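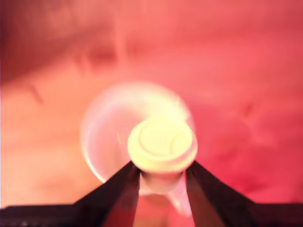

Figure 1. Gripper closing around a small cream-yellow cylinder, pink-red background.

Unit 4: Settling, Sludge and What Happens in the Clarifier
Introduction to Wastewater Treatment, Tirnness evening program
Notes for January 30, 2018

Welcome back, everybody, and thank you for the good questions after the last unit. I kept a list of them and I'll work most of them in as we go. These notes follow the talk fairly closely, so if you had to miss tonight you should be able to catch up at the kitchen table with a cup of something and a calculator.

Last time we left the water coming out of the screens and the grit channel. The rags are gone, the sand is mostly gone, and what we have left is a gray, cloudy liquid full of fine solids. Tonight we slow that liquid down and let gravity do its share of the work (and gravity works for free, which the people who pay the power bill do appreciate!).

Why solids settle

A particle sinks when it is heavier than the water it pushes aside. How fast it sinks depends on its size, its weight, its shape, and how thick or thin the water is. Cold water is a little thicker than warm water, so the same particle takes longer to reach the bottom in February than it does in the middle of summer. Those of you who run plants in cold places have seen this in your effluent numbers, whether or not you knew the cause.

Very fine particles hardly settle at all on their own. Many of them carry a small negative charge, and they push each other away. A coagulant such as alum or ferric chloride cancels out much of that charge, and then slow, gentle mixing lets the particles bump together and grow into floc. Gentle is the word to underline. Mix too hard and you tear up the floc you just paid for.

The overflow rate

If you take one number home tonight, take this one. The surface overflow rate is the flow divided by the surface area of the tank:

overflow rate = gallons per day / square feet of surface

You can think of it as the speed at which water is rising toward the weirs. A particle that settles faster than that speed ends up on the floor. A slower one may ride out over the weir, depending on where it came in.

Worked problem. The small clarifier at Bandara has a surface area of 2000 square feet, and we want to hold the overflow rate at 700 gallons per day per square foot. What flow can it take?

700 x 2000 = 1,400,000 gallons per day, or 1.4 million gallons per day

Notice that depth never came into it. Depth matters for sludge storage and for detention time, and we'll get to both, but in this formula only the surface counts. I've watched very experienced operators get tangled up on this, so please don't feel bad if it takes a second reading.

Sludge blanket

The solids that reach the floor form a layer we call the blanket. Leave it too long and it starts to go septic, gas bubbles form, and clumps float up to the surface. Pump it too hard and you draw a hole through it and send mostly water to the digester. Check the blanket with a core sampler at the same spot each shift, and write the reading down right then, while you're still standing there.

For practice

1. A clarifier has 771 square feet of surface and runs at 700 gallons per day per square foot. Find the flow.
2. The flow in problem 1 goes up by 115 gallons per minute. Find the new overflow rate. (Watch your units! There are 1,440 minutes in a day.)
3. Explain in a few sentences why floc might break up between the mixing basin and the clarifier.

Reading for next time: the Sostska packet, the section on weirs and baffles. Bring your jar test sheets along too, even if they got splashed.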